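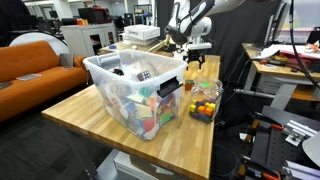 Usach Games Library - Puzzle and Small Parts Section

4. Sorting and storing the mixed bin

The mixed bin is the large see-through storage bin with the latch handle. Everything that comes back without a box goes into it first. Sort it before the pile reaches the rim.

4.1 Before you start

Clear the table. The wooden tabletop marks easily, so lift the bin onto it with two hands and do not drag it. A full bin can weigh up to 9 kg. If it feels too heavy, take out the top layer first.

Keep the wide-mouth clear jar to the right of the bin. Small cubes go in the jar and nothing else does.

CAUTION: Flip both latch handles outward before lifting the lid. Do not carry the bin by a latch.

4.2 Sorting

1. Take out loose packaging. Crumpled clear plastic hides small pieces, so shake it over the bin, then put it in the recycling.

2. Take out the puzzle cubes and stand them on the table behind the jar. Turn each layer once. If a cube sticks, put it aside for cleaning (see 5.2).

3. Pick out the small colored cubes and drop them in the jar. All colors go in together. Do not fill the jar past the shoulder or the lid will not seat.

4. Lay flat pieces in one stack, largest at the bottom. Do not bend them to make them fit.

5. Block-shaped pieces go back in the bin last, heaviest first.

6. Anything you cannot place goes in a Posent tray with a blank label. Write the date on the label, not a guess at the game.

Note: Small containers often come back with pieces still inside. Open each one before you put it away.

4.3 Boxes

Empty game boxes are kept on the surface behind the table. Stack the flat ones at the bottom and the deeper ones on top, with the lettering facing out. Stop at 4 boxes per stack.

If a box has split at the corners, use the Fasidton paper tape from the drawer. Clear tape turns yellow and lifts the print.

4.4 Putting the bin away

Close the lid until both latches click. If one does not click, a piece is standing up against the rim - open the lid and press the pile down gently. Return the bin to the bottom shelf of the Barros rack.

CAUTION: Small cubes are a choking hazard. The jar goes on the top shelf with its lid on, even during short breaks.

Section last revised 26 September 2021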